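Kairys head cam kit, anyone else running one? (long, sorry)

tilehopper
Got the Kairys kit from Restgate in April. It's the head mount, the recorder box and a year of their upload/labeling service. Using it to teach a two-arm setup household stuff, towels mostly. Paid 700 for the lot. Two months in, so here's where I'm at.

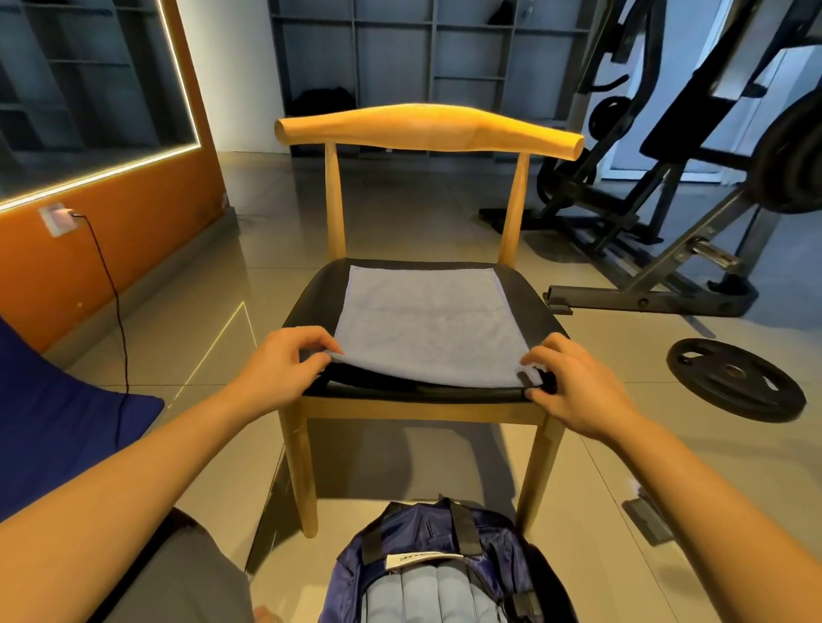

Mount is good. Light, doesn't slide when you bend over, and bending over is most of the job. Battery is the weak part, I get through a morning and then it's dead by lunch. Upload is slow but it resumes if the wifi drops.

Labeling is where I'm annoyed. Sent in 3284 clips, got almost 3000 back usable. The rest came back "hands not visible", and I went through a bunch of them and the hands are right there. Support said resubmit. Resubmitting costs credits. Hmm.

Anyone else getting this?

ovenmitt_dan
yes. Same tag, same answer from support. My guess is it's skin against light floor. Put a dark mat down and my rejects dropped a lot

tilehopper
Shiny beige tile in here so could be that. Will try a mat. Still shouldnt be my problem tho

grippy
700 is nuts for a camera on a strap. Lillow does the mount for 100 and you label it yourself. Did mine that way, works fine

ovenmitt_dan
@grippy and how long did labeling take you

grippy
few weekends. ok a lot of weekends

north_bench
Disagree with grippy, had the Lillow mount and sent it back. Tilts down a bit more every time you nod, by the end of a session you've got great footage of your own feet. Kairys one holds. Agree the service half is overpriced, wish they sold the hardware alone.

grippy
mine never tilted. you tighten the side screw?

north_bench
Yes I tightened the side screw.

softgoods
Different question for OP. Are you only doing towels flat on a seat or hanging ones too? We trained on flat only and the arms were hopeless with anything draped over a chair back. Corners are the whole game. If the clip doesn't show a clear pinch on the corner we toss it, whatever the label says.

tilehopper
Flat for now, hanging next. Good tip on the corners, I do a lot of pinch and press so should be ok?

softgoods
Should be. Slow down on the pinch, people rush it

tilehopper
Update: mat helped some. Restgate also gave back the credits after I asked a second time, so ask twice. Keeping the kit, prob not renewing the service.

Last updated: April, 9:40 pm

Comments

bluecrate: Does the recorder box get hot? Mine does after an hour or so.

harnorbridge_lab_rat: we have four of these at Harnorbridge, all run warm, none died yet. Clip it on your belt not in a pocket

bluecrate: ok thx

mopandbucket: still think 700 is too much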